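Workshop tips > Software > Handling soft goods

Tips for cable-sorting software on a two-arm bench

These notes cover perception, planning and control for picking coiled power cables off a table and putting them into baskets. They were collected while moving our sorting task from Makori, the old script runner, to Asum, the planner we use now. Most apply to any pair of arms with parallel grippers.

Perception

Do not try to segment each cable from end to end. Black cable on black cable gives the segmenter nothing to follow where loops cross, and it will happily join two coils into one. Label three classes only: plug, coil body and stray loop. The plug is rigid, has a known size and gives a usable orientation, so anchor everything else to it.

Fix the exposure. Auto exposure on a pale tabletop pushes dark objects down until the edges of a cable disappear. Set it manually with a dark coil under the camera, and accept that the table itself will clip.

Mask the arms out of the depth image before clustering. Gripper cables are the same colour and thickness as the goods. Clernell, our masking tool, takes the joint positions and removes the arm model with a margin, but the margin does not include hanging cable unless you add it. Add a loose capsule under each wrist and widen it until false picks stop.

Crop the point cloud to the table edge. Anything beyond it (people, clothing, furniture) costs time in clustering and contributes nothing. Faith Magesa keeps the crop box in the same file as the camera calibration, so that one cannot be updated without the other being looked at.

Grasp selection

Score grasps on the coil body by how many strands pass between the fingers. One strand is a poor grasp: the coil opens as it lifts. Five or more is good if the gripper will close over them. Read the finger gap after closing and compare it with the gap expected for the strand count. A large difference means the fingers have caught the edge of the bundle.

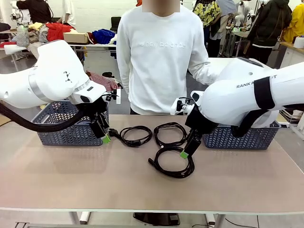 For tangled coils, pick from the top of the height map and lift slowly with the second arm parked. If the load keeps rising after the coil should be clear of the table, it is pulling a neighbour. Lower it, release, and choose a new grasp at least one finger width away. Retrying the same point wastes a cycle and tightens the tangle.

Keep plug grasps for the cases where the coil must be turned or laid down in a set direction. A plug held by its flat sides stays put. Held across the pins, it rotates.

Planning for two arms

Split the table into left, right and shared zones. Each arm plans freely in its own zone and asks for a lock before entering the shared one. Locks should be taken for the whole pick, including retreat. We first released the lock at the top of the lift, and the trailing loops were still hanging in the other arm's path.

Attach a collision shape to the gripper after every grasp. A vertical cylinder the width of the coil and one and a half times its height is enough. Exact cable shape is not worth modelling at planning time -- it is out of date before the trajectory starts.

Give every basket a pose from perception, even if it never seems to move. Plan the drop to a point above the rim, then a short straight descent, then open. If a loop is still over the rim after release, log it and carry on. Lalit Sengar wrote a tuck move for this and it is in the repository under extras, but it fails often enough that we leave it off.

Set the planner timeout to 700 ms. With a longer limit it returns odd elbow-up paths that are valid and unpleasant to stand near.

Control

Use position control for the approach and switch to a force limit for the last part of the descent. The table height in the model will be wrong by a small amount, and fingertip pads wear quickly if they are pressed into the surface on each pick.

Close the gripper in two stages: fast to just above the expected bundle width, then slow until the current rises. Hold at that value. Squeezing harder does not improve the grip on soft cable sheath.

Filter wrist force readings before comparing them with a threshold. A swinging plug shows up as a slow ripple and will trip a limit set for collisions. Wait for the ripple to settle, or set the threshold from its peak.

Tooling and logs

Record joint states, camera frames and planner requests against one clock. Tustetti, the log viewer, will line up streams from separate clocks, but the correction drifts over a long session and by the end the gripper closes before it arrives.

Store failed grasps with a reason code. Ours are: missed, single strand, neighbour pulled, slipped, basket rim. Chepkoech Simiyu found that over 4000 logged picks were needed before the rim code was common enough to tune against, so start recording early.

Replay old logs against each new version of the perception node before it goes near the arms. Compare plug positions first. If those have moved, check the calibration file date before reading any code.

Version the parameter files with the code. A parameter changed at the bench and not committed is lost at the next restart, usually in front of Lilian Okoth.

Related: Gripper pad replacement | Camera mounts and lighting | Naming your log files

Corrections to Tatu Okoth via the contact page | Back to top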